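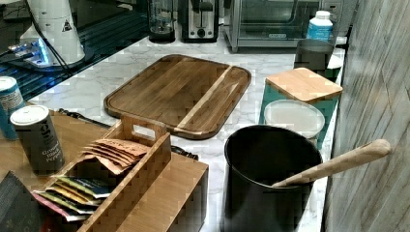 Section 4: Recording your first kitchen session

Okay, you've got Pomau installed and the camera is showing up in the Pasura app. Now for the part I like best! I wrote these steps for a plain old home counter, so leave your stuff out. The crock, the canisters, the tea caddy, the toaster, all of it. A learning system that only ever sees bare counters is going to have a rough time in a real kitchen (mine did, for weeks).

1. Pick one task from the Unmont list and stick with it for the whole session. I usually start with "move the cutting board" or "put the spoon back in the crock."

2. Set the view so the middle of the counter sits in the middle of your preview. Cooktop in one corner and appliances along the back is fine.

3. Press Record, wait 2 seconds, then start moving. That little pause gives Pomau a clean starting point.

4. Do the task at your normal speed and press Stop when your hands are out of view.

5. Shift a few things and go again. Turn the board a bit, slide a canister over, swap the pepper for something else.

Note: I aim for 66 clips a session and I've never made it past 72 without getting sloppy. My own set is up to 3,465 now, and the tired ones at the end of a long Tuesday were the first I deleted.

Caution: Keep the burners off and the blender unplugged while you record, even if your task is nowhere near them. Watch your cords too, especially any that run across the cooktop.

6. Name the session before you close the app. If you skip this, Pasura calls it "untitled" and you'll be digging for it later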